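Home Workshop Tips Projects Tools Newsletter About

We use cookies to remember your settings and see which pages get read. Accept / Manage

Building a hand-held gripper: tips from our shared workshop

By Isabelle Morin
22 Sep 2023

I have been wanting to write this one up for ages! Our little group at Grorside has been building a gripper you hold in your hand and squeeze, the same kind of jaws that will one day go on the end of an arm (we call the arm Kong, and Kong is still mostly a box of motors). Working the jaws by hand first has taught us so much about what plastic fingers can and can't hold, and it costs next to nothing compared with wrecking a motor. These are the things I'd pass on to anybody starting the same build at a kitchen table or a club bench.

Start with the pads. Our first set was smooth and everything slid out sideways, even a wooden spoon. Bo-ram Cheon printed a new set with a grid pressed into the face and the change was huge. If you print your own, lay them flat on the bed with the grid facing up, and use the softest filament your machine will feed without jamming. Ours took 16 tries. Keep the bad ones, they make good spacers.

Wash the pads with dish soap before you fit them. Skin oil from handling makes them slick, and so does the dust off the sanding bench. Let them dry overnight.

Next, pick test objects that are a nuisance. Blocks and balls are fine for the first evening, but you learn far more from shapes with a waist, a spout or a lever sticking out. The top off a spray bottle is my favorite by a mile! It has ribs, a nozzle and a trigger, and hardly two flat faces that line up.

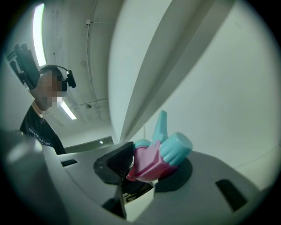 Spray bottle trigger head in the jaws, textured pad against one side.

With something that shape, close the jaws slowly and stop as soon as the pads touch. Turn the whole gripper over, give it a gentle shake, and only then squeeze a little more. We used to clamp down hard right away, and Tamunoemi Olatunji cracked a really nice soap pump like that. Mark the handle with a paint pen at the point where each object holds, so you can find it again next week.

A few smaller things, in no special order:

Put a drop of thread locker on the finger pivots. Ours worked loose in May and we spent an entire evening hunting for one washer.

Round off the inside corners of the housing before you print it. Sharp ones split along the layers.

Leave slots in the housing bigger than you think you need. Tweezers have to get in there sooner or later.

Weigh the thing. Ours came to 914 grams with everything bolted on, and my wrist knew it after ten minutes. Jolien Van der Linden hollowed out the handle and swapped the steel pins for aluminum, and that took off 272 grams. What a difference! I can use it through a whole session now and still hold a coffee mug afterward.

If you want a spring return, get the springs in a mixed bag. We tried to work out the right one on paper (Anathi Matlala filled both sides of an envelope) and ended up with the one that felt good in the hand. Too strong and your fingers tire, too weak and the jaws hang half closed.

For glue, we've been happy with plain two-part epoxy on the pads. Scuff both faces with coarse paper, clamp with a rubber band, and don't touch it until morning. I always want to touch it.

Next up is fitting the same jaws to Kong, with a small motor doing the squeezing. I've already got the bracket drawn and Bo-ram wants to change all of it, so give us a few weeks. If you've built jaws like these and found a pad material that grips a greasy jar lid, please write in, I'd love to try it!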